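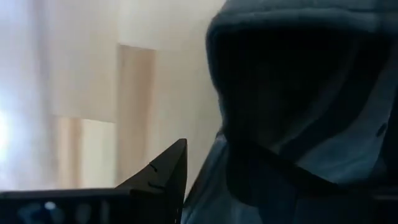

Slate blue, big hood, snap on the side. Coat season is nearly over and I am not ready.

Home | Threads | Closets & Entryways | Saved

1/ Okay, the great hall cleanup is happening! Everything that lives by our front door is getting sorted before April, starting with the heavy hooded stuff. I love a hood this deep - you could lose a whole hat in there.

2/ Rule for coats: empty the pockets first, then close the snaps, then hang. I found 12 receipts and a Plekmont bus pass I replaced last year. So happy to see it again anyway.
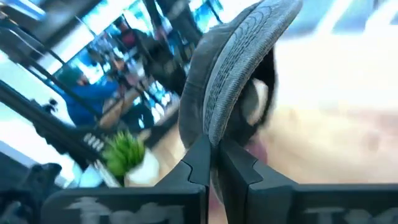
3/ Shoes are my favorite part, and I will talk about them all day. Knit ones go in their own pile, away from anything muddy. I check the soles before the tops. Fine curved grooves like the ones on this gray shoe hold on to every bit of grit, all the way around the heel, so an old toothbrush is your best friend.

4/ For the knit itself: cool water, a drop of dish soap, a soft cloth. Stuff with paper and leave them overnight. No dryer, please!!

5/ Hall shelf is a Brimby, the narrow one. It takes up to 10 pairs if you turn every other shoe around. Try it, it feels like magic.

6/ Scarves and gloves next. I have a basket ready and big plans - send me your best glove tricks!

Posted 14/02/2018 in Closets & Entryways
829 likes | Share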